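Skallow Enclosure Kit – Set-Up Guide
Section 3: Laying out the bench and opening the box

This is the part of the kit we enjoy most. Fifteen minutes of tidy layout makes the rest of the build a pleasure, and the Skallow box is a lovely thing to work on once it has some space!

Before you start

Clear a table you can reach from both sides. Unplug everything. Nothing in this section needs power.

CAUTION: Do not connect the box to house wiring until you have finished Section 7. If local rules call for a licensed electrician, stop there and book one.

Laying out

1. Put the enclosure in the middle of the table with the row of three round knockouts facing you.

2. Set the shallow tray on the left and keep the wall socket panel in it. Faceplates scratch easily, and a tray also catches stray screws – you'll be glad of it by step 5.

3. Lay the power strip on the right. Leave its cable coiled for now.

4. Stand the gray block near the front of the table, hole side up, wherever your hand falls naturally.

Opening the box

5. Check the small screws at the four top corners. They should be snug. If one spins freely, see page 50.

6. Lift the clear window lid on its hinge until it stands upright. It should move smoothly the whole way.

7. Look inside and brush out any plastic crumbs. Run a fingertip around the rim to feel for burrs.

8. Lower parts in from above, one at a time. Take your time with this bit, it's very satisfying when a part drops straight into place.

NOTE: Leave all three front knockouts in until you have picked your cable route. A knockout can't be put back, but blanking plugs are sold separately (part 309).

NOTE: Close the lid whenever you leave the table. Dust loves an open box. 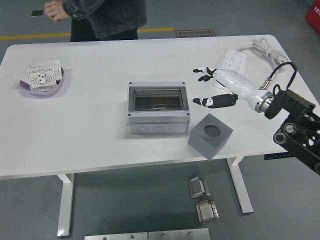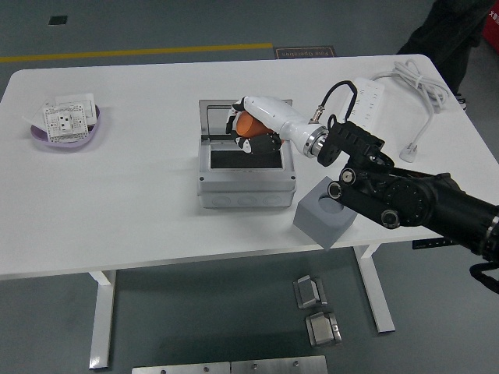 Table layout with the lid closed (first picture) and with the lid open (second picture).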